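Equipment Planning Coordinator, part-time
Stalora, Ostley site

Stalora is adding robot arms and grippers at Ostley and needs someone to run the purchasing side. You will collect quotes, keep the budget sheet current and plan deliveries with the lab. Grippers and spare fingers are the first item on the list.

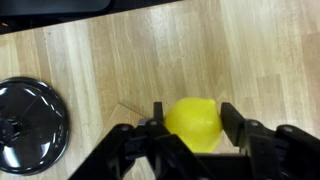 One reply to the draft of this ad, from Nyitrai, asked that we put cables and table mounts in the same budget as the arms. We have done so.

The post is 11 hours a week, starting in January. You may approve orders up to $1,000. Anything higher goes to the Tulter office. Purchasing experience is required. Robotics experience is helpful.
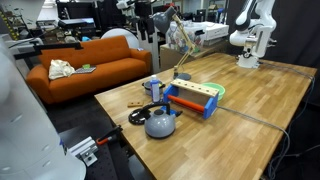

Robot arm and work table, Ostley

To apply, send a resume and a one-page sample budget to the Ostley office, Room 207.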